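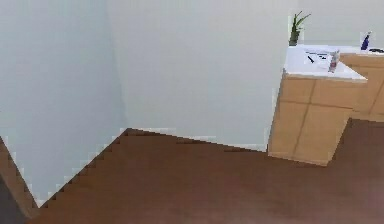
## Pre-run inspection: simulated indoor environment, mobile manipulation

Site: Denesley
Environment build: Endale, release 41
Date of inspection: 4 May 2026
Inspector: Chaltu Gebru
Reviewed by: Radomir Janevski

The checklist is to be completed before any navigation or handling policy is evaluated in a rendered room. Each item is marked Pass, Comment or Fail. An item marked Fail stops the evaluation until it has been inspected again by a second person.

### A. Room and boundaries

- [x] **A1. Walls closed, no gaps at corners.** Pass.
- [ ] **A2. Floor edge cleanly rendered.** Comment. The line between floor and wall is stepped on the left-wall side of the room, with pale flecks along it. Ms Gebru considers this a rendering matter only. The collision boundary is to be compared with the drawn edge before release 41 is signed off.
- [x] **A3. Floor material recorded in the run sheet.** Pass. Brown throughout; the entry should also state the friction value, as agreed in April.

### B. Counter and loose items

- [x] **B1. Worktop level and fixed to its base.** Pass.
- [ ] **B2. Loose items listed by name.** Comment. The plant and the bottles are listed. The two thin dark items near the white sheet are entered only as "stick", which is not sufficient for a handling test. Bontu Belay to supply proper names.
- [ ] **B3. Items near the front edge reviewed.** Comment. The small pinkish-gray item stands close to the edge. This is permitted under clause 21 – the run sheet must say so, and a fall is to be logged as an event and not as a reset.
- [x] **B4. Overhang of worktop included in the collision model.** Pass. Clearance set at 30 mm.

### C. Open floor and standing equipment

- [x] **C1. Approach area free of objects.** Pass. The floor between the corner and the black cabinet is clear.

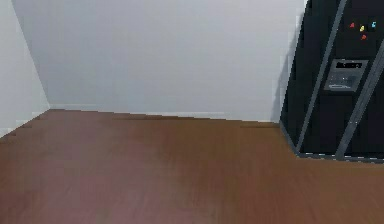

- [x] **C2. Minimum passage width kept.** Pass. The standard requires 600 mm on any route used by the base, and the planned route exceeds this along its whole length.
- [ ] **C3. Large equipment marked as a fixed obstacle.** Comment. The cabinet is marked as fixed, but its angled side is modelled as a plain box. Ginevra Pagano has asked for the true outline.
- [ ] **C4. Labels legible where a task depends on them.** Comment. The label on the grey panel cannot be read at the present resolution. No task in this series requires it. Any later task that does must not be run on this build.

### Decision

The environment is accepted for navigation trials. Handling trials are withheld until B2 has been closed. Comments A2 and C3 are to be answered in writing to Tsegereda Sisay, who holds the register for the Tilahun series.

Signed copies are kept with the run sheets – not in the general project folder.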